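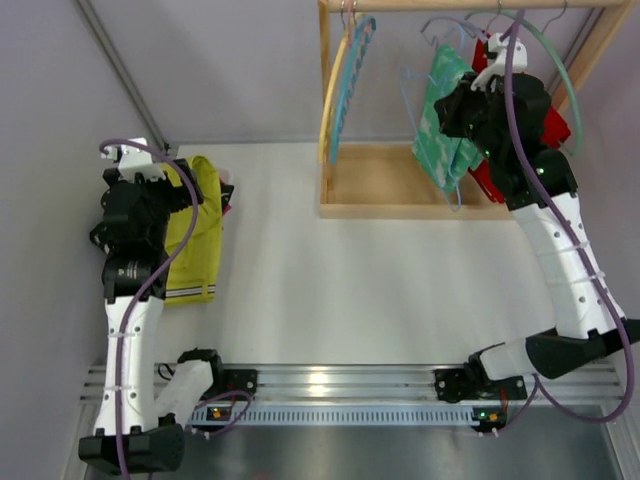

Long one tonight, friends, so get yourself some tea. I've been meaning to write about dental coverage for older folks ever since the county posted its draft budget, and I finally sat down and read all 412 pages of it (my eyes may never forgive me!).

The dental program for seniors is on page 79. One paragraph! It keeps the clinic in Jisthorpe open 2 days a week and ends the van that goes out to Dendetside, starting in August.

If you've never had to get from Dendetside to Jisthorpe without a car, well, it's two buses and a long wait by the feed store, and that's before anybody has touched your sore tooth. My mother did it for a whole winter and she still brings it up at dinner.

I do want to be fair to the commissioners, who have a hard budget and have been kind to me on the phone. But Medicare generally doesn't pay for routine cleanings or fillings, and a lot of my neighbors worked all their lives at places like Carrilho, where the dental plan ended the day you retired.

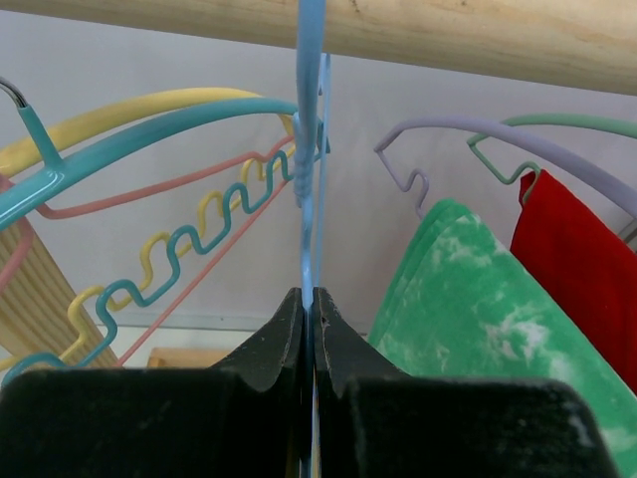
Irina Dinu wrote back to my last post that the van was never full on the days she rode it, and that she'd sooner see the money go to evening hours at the clinic. I've been chewing on that (sorry) all afternoon. Evening hours would be wonderful for people still working, and I'd sign that petition too, but the last bus home to Dendetside leaves before supper.

What I'd love is for the county to keep the van through one more year and do a proper count of who rides it and who would if they knew about it. I lived here ages before I heard it existed, and I read every flyer that comes through the door.

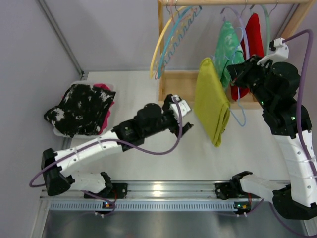
Can you still comment if you can't make it to the hearing? The clerk takes written comments by mail or at the front desk until 7 p.m. the night of the hearing, and a few lines in your own words are plenty.

Put "senior dental, page 79" at the top so it lands in the right pile. Mine ran to three sheets, as anybody who knows me would guess, and I'm dropping it off in the morning on my way to see Mom.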